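The rental from Brillidov cost 488 a week, and Svitlana Ivanyshyn had until Wednesday to say whether Mandby should keep it.

She gave it the yellow card, the stock people complained about most. 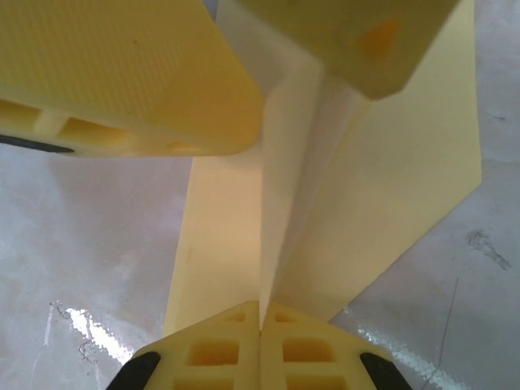
"Egger quoted us less," said Jonas Bachmann from the doorway.

"Egger's can't do folded work."

"Can this one?"

She went on typing. The brochure promised 500 pieces a shift. She had written down the promise and left the box next to it blank.

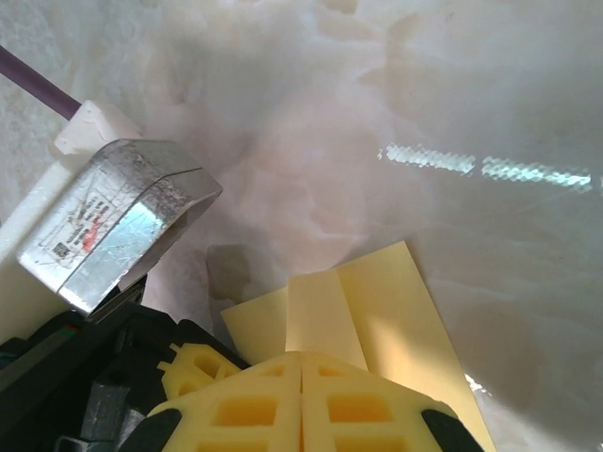
Jonas pulled up a stool. He had packed cards by hand at Herkley for six years, and his thumbs still cracked every winter.

"What would you pay for it?" she asked.

"Me? I'd want another week first."

She typed that in the box and called Brillidov about the extension.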